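Last updated June 7, 2019

# Looking after stone, tile and grout, indoors and out

Most damage to stone in a house comes from the cleaning cupboard. Vinegar, bathroom descaler and cream cleansers all do a good job on something, and each of them will mark the wrong surface in a few minutes. The tips on this page go room by room and finish outside.

## Work out what you have first

Turn out any paperwork left by the builder or the previous owner. If there isn't any, find a spare tile or a hidden corner, such as inside a cupboard or behind the fridge.

- Put a drop of plain water on the surface and leave it for ten minutes. If it soaks in and leaves a dark spot, the stone is unsealed or the sealer has worn out.
- Put a drop of lemon juice on the hidden spot and wipe it off after a minute. A dull mark means marble, limestone or travertine. Granite and porcelain won't usually change.
- Try to scratch an edge with a steel knife. Slate and marble scratch, granite generally doesn't.

Do the lemon test only where it will never be seen. The mark is permanent unless someone polishes it out.

## Kitchen benchtops

Wipe daily with a soft cloth, warm water and a few drops of ordinary dishwashing liquid. Go over it again with clean water and dry it with a tea towel. The streaks people complain about on dark stone are nearly always detergent left behind, and a second wipe fixes them.

Keep these off natural stone benchtops:

- vinegar and anything with lemon in it
- powder cleansers
- the green side of a scourer
- bleach, except where the stone supplier says it's fine

For dried-on food, lay a wet cloth over it for a quarter of an hour and lift it with a plastic scraper. An old store card works as well as anything from the hardware shop.

Oil stains need a poultice. Mix bicarb soda with enough water to make a paste like thick yoghurt, spread it over the stain a bit wider than you think you need, and tape cling wrap over it. Leave it overnight. Peel the wrap back in the morning, let the paste dry out completely, then scrape it off and rinse. Old stains might take two or three goes. If the third one makes no difference I stop there and put the fruit bowl on it.

Coffee, tea and red wine come up better with a paste made with ordinary chemist-strength hydrogen peroxide in place of the water. It can lighten dark stone, so keep it to pale colours.

## Bathroom and laundry tiles

Glazed ceramic tile is tough and will put up with most things. Grout is the weak point. It is porous, it holds soap, and acid cleaners eat it a little each time.

1. Sweep or vacuum the floor first. Mopping over grit and hair turns it into paste and pushes it into the joints.
2. Wet the tiles with hot water.
3. Sprinkle bicarb along the grout lines and scrub with a stiff nylon brush. An old toothbrush is fine for corners but too soft for a whole floor.
4. Rinse with clean water and take it up with a towel or a wet vac.

For mould, use oxygen bleach powder dissolved in hot water, left on for twenty minutes. Chlorine bleach takes the colour out of mould quickly but it tends to come back on old grout, and it must never be mixed with vinegar or any other acid, or with ammonia. Open the window whichever one you use.

We've used a tub of Presodura grout cleaner here for the past couple of years. It's a plain alkaline powder and it does what it says, though the lid cracks if you drop it. The supermarket powders get to the same place with a bit more scrubbing.

If the grout is crumbling, cleaning won't help. Rake out the loose part with a grout saw to at least two-thirds of the joint depth, vacuum the dust, dampen the joint and refill it. Work in small areas, say a square metre, and wipe the haze off before it sets hard. Corners and the line where the wall meets the bath should be silicone, not grout.

## Outdoor stone and paving

Outside, the trouble is mostly dirt, leaf stain, algae and whatever drips off the car or the barbecue. Rough stone hides a fair bit of this. Speckled grey is about the most forgiving finish there is, and the marks tend to show first along the joints.

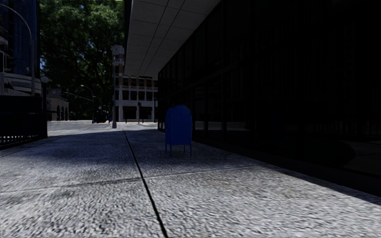
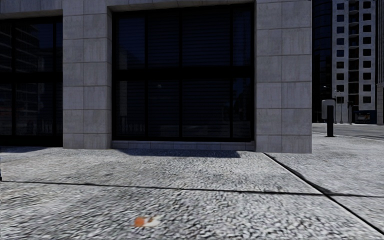 Speckled grey stone with thin dark joints, underfoot and on a wall.

## Cleaning pavers without wrecking the joints

Sweep first with a stiff outdoor broom. Do it on a dry day, as damp leaves smear.

Then wash. A bucket of warm water with a squirt of pH-neutral cleaner and a deck brush will do most patios. Start at the high side so the dirty water runs over the part you haven't done yet, and rinse before it dries.

Pressure washers are handy and also the main reason people end up re-sanding. If you use one:

- fit the wide fan nozzle, never the pencil jet
- keep the lance well back and on a low angle
- move along the joint line slowly and don't stop in one place
- stay off flaking sandstone, old lime mortar and anything already loose

Top up sand joints afterwards with dry kiln-dried sand, swept in on the diagonal. A twenty kilo bag goes further than it looks. Check the sand is dry right through before you start, or it bridges over the gap and falls in after the first rain.

Flexible joints are a different matter. The wider gap filled with something rubbery is there so the slabs can move, and it shouldn't be packed with mortar or sand. If the filler has pulled away from one side, cut it out with a sharp knife, push in foam backing rod and run a bead of exterior joint sealant over the top. We used Tremura in grey. It skins over within the hour, but keep feet and dogs off it until the next day.

## Stains outside

**Algae and green film.** Oxygen bleach again, in warm water, brushed on and left for half an hour. Do it on an overcast day so it stays wet.

**Leaf tannin.** The brown shadows left by gum leaves fade by themselves over a summer in full sun. In shade they need the oxygen bleach.

**Rust.** Usually from pot stands, fertiliser pellets or a steel chair leg. Don't reach for the acid rust remover until you know the stone will take it. Sweep up lawn food before watering, every time.

**Engine oil.** Cover it with plain clay cat litter and grind it in with an old shoe. Leave it a day, sweep up, repeat, then scrub with dishwashing liquid. Bag the used litter and check with your council about where it goes.

**White powdery bloom.** Salts coming up through the stone or mortar. Brush it off dry. Hosing it sends it back in.

## Stone on walls

Wall cladding gets far less wear than a floor and mostly needs dusting down. Use a soft broom and a hose on a gentle setting, from the bottom up when applying a cleaner and from the top down when rinsing. Applied that way, the cleaner doesn't leave run marks on dry stone.

Keep sprinklers off it. Bore water in particular leaves a tide line that is hard to shift. If there are windows set into the wall, rinse the glass as soon as the stone is finished and dry it with a squeegee, as mineral spots bake on in the afternoon.

## Sealing

Sealer slows stains down so there's time to wipe them. It doesn't stop acid marks.

- Let the stone dry for at least 2 days after washing, and 4 in winter.
- Test a spare piece. Some sealers darken the stone a lot.
- Put on a thin coat with a lambswool pad and wipe off anything still sitting on the surface before it goes tacky.
- Repeat the water drop test once a year. December suits us, before the outdoor table is in use every night.

The penetrating sealer we buy is the Flondgate one, in the 500 mL bottle. It covered the kitchen bench twice, with enough left over for the front step. For the patio, get the big tin and read the coverage for rough stone, as smooth stone drinks far less.

## Things worth keeping in the bucket

- nylon deck brush and a smaller hand brush
- bicarb soda, the bulk bag
- oxygen bleach powder
- pH-neutral stone cleaner (ours is Yuan, any will do)
- plastic scraper
- microfibre cloths, washed without fabric softener
- rubber gloves and safety glasses

Write the name of the sealer and the date it went on inside the laundry cupboard door, in pencil.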